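May 24, 2022

Picking up from where the last entry gave out, which was halfway down a page and in the middle of a word. I had a kettle on.

The Kander clock is back on the bench. For anyone reading this who wasn't around in February: long-case, eight-day, painted dial, signed Kander in a hand that gets smaller toward the right edge as the painter ran out of room. The owner has it down as 1763 and would like me to agree. The movement looks right for it. The seatboard doesn't, and neither do two of the dial feet, and I have learned to say "the movement looks right for it" on the phone in a tone that closes the subject. Stavby job 2867 if you need the paperwork. Please don't need the paperwork.

Complaint as received: "stops at night." They all stop at night. That's when people are asleep and can't be blamed for knocking them.

Going train first. Stripped it and cleaned it in the usual ammonia bath, which Ankica Radulović says is too strong and I say is what we have. Rinsed, dried in the sawdust, brushed. The sawdust is the new bag and it's coarser than the old bag. I was picking bits out of the barrel grooves with a peg for longer than I'll be writing on the invoice.

Findings, in the order I was annoyed by them:

- Escape wheel: fine. Teeth even, no hooking. Somebody has topped it at some point and did it properly, so thank you, whoever you were.
- Anchor pallets: grooved, both faces, the entry side worse. You can feel it with a fingernail.
- Back pivot hole on the second arbor: oval. Already bushed once, and the old bush is off center, so the depthing was never going to be right.
- Suspension spring: kinked, then straightened by an optimist.
- Crutch: sloppy on the pendulum block. There's a shim in there made of what I'm fairly sure is a cigarette packet liner.

So the stop at night is a weak train, a bad pallet face, and a cold hallway stiffening up whatever somebody oiled it with. The oil had gone to a brown varnish on every pivot. I don't know what it was. It smelled like a salad.

Rebushed the second arbor back plate. Opened the hole from the inside with the cutting broach, drawing it back toward true center with a round file first so I wasn't just honoring the last person's mistake. Pressed the bush, broached to fit, finished with the smooth broach and a drop of oil. Pivot burnished before any of that, because I did it in the other order in February and had to do it all twice. It drops freely both ways up now. Spun the pair between the plates with nothing else in, and it ran down slowly and rocked back a little at the end, the way it should.

Pallets are where the afternoon went. Doina Petek's view is that you always resole them with a bit of mainspring and you never stone, and she has held this view at volume for as long as I've known her. My view is that the grooves are shallow enough to stone out and close up the depth after. We had the conversation again over the parts tray. She is probably right about most clocks. I stoned the exit face, measured, didn't love what I measured, and resoled both. I'd be grateful if this page could stay at the back of the book. 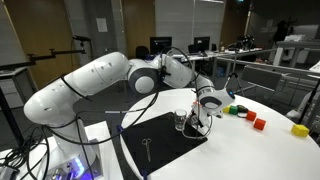 Does a resoled anchor need hardening again once the new faces are on?

Leave it alone if you've used mainspring steel and soft solder, as the spring is already hard enough and the solder melts well below the point where it would lose much. Keep the flame off the face and heat from the body of the anchor. If you see the steel go blue you've overdone it, and you get to cut another piece.

(That question turned up on a slip in the parts tray, unsigned, in handwriting I recognize. Answered in full for the record.)

I did cut another piece, for the entry side. The first one went blue.

Polishing: worked up through the papers to the finest, then the Kullix paste on a flat stick, always along the line of travel. Kullix has changed its lid again and it now can't be opened with one hand or, as far as I can tell, with two. The paste is the same. Faces came up black and clean. Washed everything afterward in fresh spirit, as paste left in an escapement is a very slow way of making a file.

New suspension spring cut from stock. Cleaned up the crutch loop and closed it a hair, cigarette liner retired with honors and taped to the inside cover here in case the owner asks.

Oil: Kermani clock oil on the pivots, a smear on the pallets, nothing on the wheel teeth or the pinions. I'm writing "nothing on the pinions" because there's a tick beside "oil pinions" on the old job sheet, and the tick is mine.

Reassembled. Set up on the test stand with the pendulum and both weights. Beat was well out to the left, so bent the crutch over a little at a time until it sounded even. Ran 30 minutes without a complaint. Amplitude is better than I expected and there's visible overswing, so I've stopped touching it.

Strike train hasn't been looked at beyond a wipe. The rack tail is worn and the warning is late, and I think the gathering pallet has been on the wrong square for years. Not today.

To order: bushes in the small size, gut line, finer sawdust.

To ask the owner: whether the case stands against an outside wall, and whether it's screwed back to anything. If it rocks, none of the above will matter much.

Seatboard question still open. Doina thinks the screw holes line up with a different movement altogether. I've asked her not to say so on the phone.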